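Why does the flu B shot strain change less often than the H3N2 one?
Board: Viruses and Immunity > General questions

moline_huw
Posted 2 Aug 2021
I teach an evening biology class and I got a question last week that I could only half answer. If flu A and flu B both live in people and both mutate, why does the H3N2 part of the vaccine get swapped out so much more often than the B part? I said "B mutates slower" and moved on, but I don't think that's the whole story. Reading up on it at home this week.

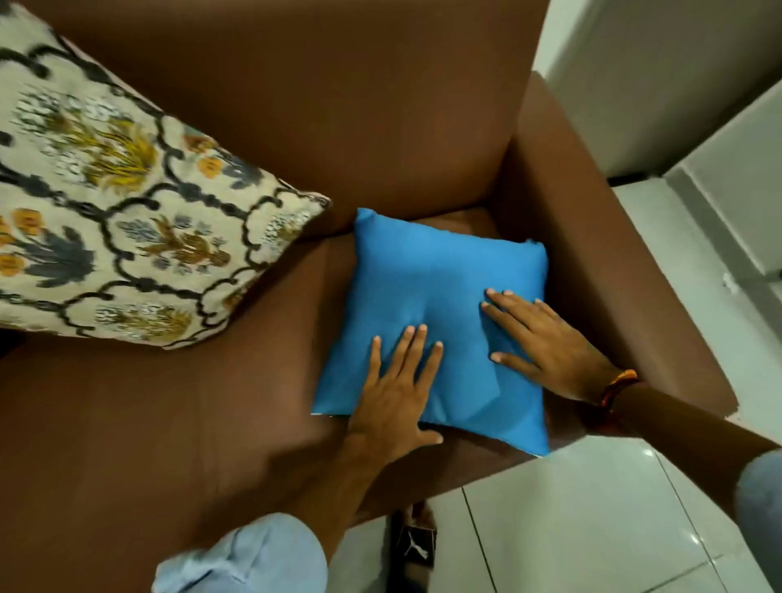
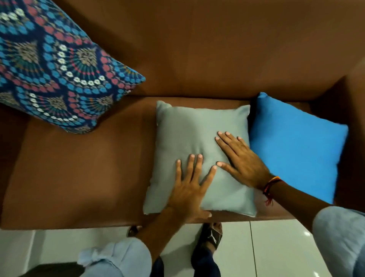

The armchair and the sofa, patterned cushions and all.

Is it the mutation rate, or is it something about who gets infected? Pointers to anything readable would help.
Huw Phillips

sgautam
Mutation rate is part of it. The B polymerase seems to make fewer errors per round of copying in most of the lab estimates I've seen, but the estimates overlap and they depend on the method. What matters more for the vaccine is how fast changes that the immune system cares about become common. H3N2 is fast on that measure. H1N1 is slower and B is slower again.

So "B mutates slower" is okay for an evening class, but I would say "B drifts slower."

vuddale_lab
I'd push back on the polymerase part. The difference in error rate is small and the difference in drift is large, so one can't explain much of the other. Look at age instead. B infects children more than H3N2 does, relative to adults. A child with little immunity puts very little pressure on the virus to change. Adults who have had 5 or more H3N2 infections put a lot of pressure on it.

sgautam
I didn't say it explained all of it. And you could turn the age argument around. B may infect mostly children because it drifts slowly, so adults stay protected. Then age is the result and not the cause.

vuddale_lab
Fair, it can run both ways. I still think it feeds back. Slow drift keeps it in kids, and being in kids keeps the drift slow.

tomomi_h
Adults travel more too. A strain that infects adults gets on planes and the new variants mix worldwide faster. B lineages can hang on in one region for a long while without going anywhere. There was a good talk on this at our department in June, by Gebremedhin Berhe, but I don't think it was recorded. He had 13 seasons of sequences from one hospital network and the B trees looked bushy next to the H3N2 ones, with several branches alive at the same time.

moline_huw
That's useful. So would two B lineages existing side by side (Victoria and Yamagata) be part of the same thing? I had to explain why the four-strain shot has two Bs in it.

tomomi_h
Yes, I'd say so. They split decades ago and both carried on. With H3N2 the side branches usually die out within a few years.

edwards60
Worth telling the class that hardly any Yamagata has been reported since spring of last year. Might be gone, might just be too rare to pick up while all flu is low. I wouldn't bet either way yet.

sgautam
Agree, too early. Flu of all kinds has been so scarce that absence doesn't tell you much.

g_hajdu
Another thing that gets left out: vaccine strain changes are decisions made by people at a meeting. They depend on what the ferret serum tests show, which candidate viruses grow well enough, and how much time is left. Counting strain changes is a rough stand-in for evolution. I would use the trees if you want to show a class real drift.

vuddale_lab
Rough, but it gives the same ranking as the trees.

g_hajdu
The same ranking, yes. The size of the gap is another matter. There have been seasons where everybody knew H3N2 had moved and the old strain stayed in because the replacement wasn't ready.

moline_huw
Thanks all. I have 60 minutes with them on the next class night, so I'll put up an H3N2 tree and a B tree side by side and let them say what looks different before I give any reasons. Then age, then travel, and copying errors last.

sgautam
I'd still put copying errors first, it's the one they'll guess. But it's your class.

tomomi_h
If you use trees, make sure they're on the same time scale. I've seen slides where they weren't and it made B look fast.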